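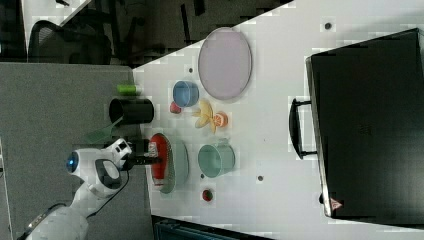

Jun 12, 2020: chat status messages, round 2

Finally got the idle status thing behaving in Sinusia, our little chat client! It used to flip you to "away" after nine minutes even if you were typing in another window (Hamish complained about this all through November, and he was right). Now it checks the whole desktop for keys and mouse, and the custom message stays put when you come back.

Imported the old status logs from the Quinlan server too. 1,527 messages, and so many of them are song lyrics. Onni Mustonen had the same "brb soup" up for months. I capped new ones at 50 characters to start with, then tried my own usual one and it got chopped in the middle of a word, so the cap needs another look. Maybe cut at the last space and add dots?

Still broken: emoji count as two characters on Vemdale and one everywhere else. I suspect the string library but haven't dug in yet.

Hamish Henare wants a list of your last few messages so you can pick one again. I like it, but where does it go? The menu is already long. Left a rough version on the hakilberg branch, please poke at it and tell me if the scrolling feels weird.

Monday: emoji first, then the cap.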